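Print this page | E-mail this page
2 comments | 5 shares

Workshop notebook, 2024-10-29

Started late because the key to the parts cupboard had walked off again, so the first half hour went on sweeping the floor and making coffee. Then on to the real job, which is getting the Skullstead kits sorted before the December build. I've been putting this off for weeks and I'm a bit embarrassed about how much nicer the bench feels now that I've made a start!

For anyone reading who missed the meeting: the Tuvier box and the Kelleo box both got tipped into the same crate when we moved rooms. Motors, boards, bags of screws, the packing paper, a sandwich wrapper, everything. The packing list says 314 motors and 529 boards. I'm not going to check that against the crate until the sorting is finished, and if it comes out wrong I'll write to Tuvier first (they answer e-mail) and Kelleo second (they don't, much).

What I settled on for the layout, after two false starts:

Yellow bins, open tops, straight on the white table. Small motors in one, boards in another, never the two together. I tried it with mixed bins first thing, thinking I'd split them later, and the motor leads got hooked into the holes in the boards and I spent ages picking them free. Motors have these thin little wires that want to be tangled up with anything at all. So motors get their own bin, and they get laid down and not dropped.

The steel tray goes in the middle, between the bins, where you can get at it from either side. I was going to use the old baking sheet but it's bowed and things roll to the low corner. The steel one is flat, wipes clean, and you can hear when a screw lands on it. I like that more than I can explain.
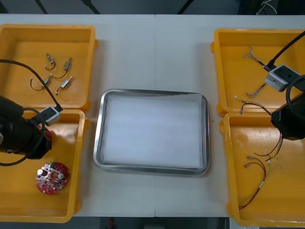

Put the boards face up, please, I can't tell which revision I'm looking at from the back, Abdelaziz wrote on the sticky note he left on this page, and fair enough. I'd been laying them down whichever way they came to hand. The red round ones have the capacitors standing up on one side, so face up also means nothing is resting its weight on a capacitor leg. From now on: face up, one layer, no stacking. If the bin floor is full, start another bin. We have plenty of bins.

He also asked whether we could do without the bins altogether and use the drawer cabinet by the window. I had a think about it over lunch and I'd say no, or at least not yet. The drawers are fine for storing things you already know are good. For sorting, you want to see the lot in one go, and with a flat-bottomed bin you can spread the motors out and pull the ones with a bad lead without digging. Once everything has been checked it can go in the drawers and I'll happily print the labels.

Things I'm looking for on the motors as they go through:

- leads nicked or pulled short (anything under a finger's width goes in the repair jar)
- leads soldered on but wobbling
- shaft that won't turn between finger and thumb
- dents in the can

On the boards it's mostly chipped edges. The outline has those notches all the way around, and the bits between the notches take the knocks when a box gets dropped. A small chip I'm letting through. A chip that reaches a track, no.

By midafternoon I had 131 motors passed and bagged, which is slower than I wanted, but I was also answering the door and I re-bagged one lot when I found I'd been putting them in the bags with the holes in the bottom. (Those bags are for the salad people downstairs. I have moved them to the salad people's shelf.)

The repair jar is filling up faster than I'd like. Nearly all of it is leads, hardly anything wrong with the motors themselves, so an evening with the iron should bring most of them back. I've left the fine solder and the tip cleaner out on the side bench. Please don't tidy them away, I will only go looking for them.

Some notes to self on the spending side while I remember. The invoice for the whole order was 2,102 with shipping, and that's been paid, but the second shipping charge on the Kelleo half looks to me like the same charge twice. I've circled it and clipped it inside the back cover.

Still to do:

- get through the rest of the crate, motors first
- dig out the bags of screws, they've sunk to the bottom
- ask about more foam for the lid of the board box
- wipe the table down with the blue cloth, not the green one, the green one leaves fluff
- find out who has the other cupboard key

One question I haven't answered. Should the kits go out with the motor leads twisted together, or left loose as they come? Twisted packs better and I think fewer of them would snag. But last year's Skullstead lot had to untwist every single pair before they could start, and they let us know about it! I'll twist ten or so tomorrow, shake them about in a bag next to some loose ones and see which come out in a knot.

Last updated: same day, after the evening sweep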